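How to list house contents when you separate

Most contents lists I see are too long and prove very little. One client of Ashraful Seneviratne's turned up with 200 lines, teaspoons included, and a total of £3977. The fees for arguing over it would have passed £4000. Before you start, ask whether you want the thing or want to win it.

1. Go room by room and write down only what you would pay to replace. Skip bedding, pans and anything chipped.

2. Put a second-hand price against each item. The price on the receipt is no guide to what a sofa would fetch on Saturday.

3. Mark who bought it and when, if you know. Leave a blank if you don't — a guess will be picked apart later.

4. Send the list to the other side and ask for a reply in writing. I'm wary of apps that promise to "settle" this for you. I tried Histier and it gave me a neat chart and no agreement.

5. Whatever is left in dispute, try swapping in pairs. If 23 items are still open after that, think hard before paying a solicitor to open a file on them.

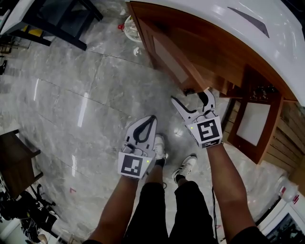
Fixtures cause more rows than furniture. People list them as contents, then wonder why the other solicitor strikes them out. Grey marble-look floor tiles like these go with the house, whoever chose them. A cabinet is harder: one screwed to the wall will usually stay, one that simply stands there may not. Check how it's fixed before you write it down, and don't take your ex's word for it — or your own memory.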